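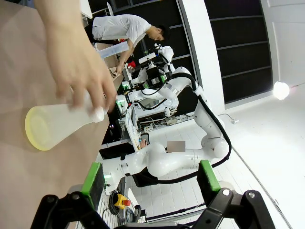

Figure 3. The shared bench during a bottle session, from the wrist camera.

According to Inskip, the gripper had been dropping its holding force for at least a week before anyone wrote it down, and the operators had taken it for poor timing on their own part. Her remark came up in the Tuesday review and changed how we read the logs. Until then we had treated the early releases as a labelling problem: a person takes the bottle, the fingers open, and whether the opening came a little before or a little after the pull seemed a matter for the annotators. Tapia went back through the force traces and found that she was right.

### 4.2 Early release during handover

The fault shows up as a fall in finger current with no open command behind it. In a normal handover the controller waits for a pull on the object, confirms it against the wrist torque, then opens. In the faulty trials the current sagged first, the object slipped in the pads, and the controller read the slip as a pull. It then opened fully. From the outside the two cases look nearly the same, and the trial was marked as a success whenever the person happened to have hold of the bottle already.

We collected 2,759 handovers on the Semalden rig in May. Seven of them ended with the object on the floor, and these were the only ones the operators had reported. None of the seven involved a full container. Frota then sorted the remaining trials by the order of the two events, current drop and pull, and set aside every trial where the drop came first. Those trials are left out of the results in Section 5.

Three causes were considered. Worn pads were ruled out by swapping in a new pair, which made no difference. A fault in the Codico motor driver was ruled out by moving the driver to the second arm, where it behaved normally. The remaining cause was the power lead to the gripper. It ran through a clip near the wrist, and at certain wrist angles the clip pulled on the connector enough to raise its resistance. The supply voltage dipped, the driver limited its output, and the fingers relaxed. Rerouting the lead with more slack cleared the problem in all later sessions.

### 4.3 Safety stop behaviour

While tracing the lead we found a second problem. When the emergency stop was pressed during one of these dips, the arm halted as it should, but the gripper controller restarted and went to its default state, which was open. With a light bottle this is a nuisance. With glass or anything sharp it would be a hazard to whoever was standing at the bench. Iyamu reproduced it 2 times with a foam block and no person within reach.

The default state has been changed to hold last position, and a release now needs a separate key press after the stop is cleared. We also log supply voltage at the gripper, which we had not done before, and a dip of any length ends the trial.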